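Technology & Home | 5 min read

Can a machine put the furniture back yet?

Ask people which job they would hand to a robot and most say the dishes or the laundry. Few mention moving a plastic stool, yet it is the kind of lifting and shifting that fills a day at home, and it is still hard for a machine.

Hudevwood, a small firm based in Nilumton, has spent two years on it. Its test list runs to 15 chores, from wiping a worktop to turning furniture the right way up. By the end of last June its arms had made 3,971 attempts across the whole list. Wiping went well. Furniture did not.

The trouble starts with the shape. A person picking up an upturned stool takes hold of a leg without thinking and lets the weight swing. A gripper has to choose which leg, how high up and how hard to squeeze. Smooth plastic slips if the hold is light and bends if it is tight. Out of 533 tries at furniture, the firm counts fewer than half as finished without help.

Shop floors have it easier. At Stutley, a packing company that has used fixed arms for years, every crate arrives at the same height and facing the same way. Staff there say the arms earn their keep on the night shift and are still no use for clearing up the loading bay, where things are left wherever they were put down.

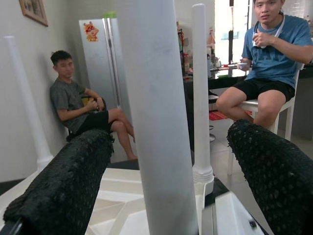 Homes are closer to the loading bay. People sit in the way, chairs get moved and the light from a window changes through the afternoon. Sveinbjörnsson, which makes padded covers for grippers, argues that better grip will solve a good part of this. A rough, soft surface forgives a poor choice of angle. Hudevwood agrees up to a point, but says most of its failures come before the fingers close, when the software misjudges where a leg is.

Price is the other question. The firm will not give a figure for a home machine and does not expect to sell one soon. Its next round of tests will use the same 15 chores, with folding chairs added to the furniture group.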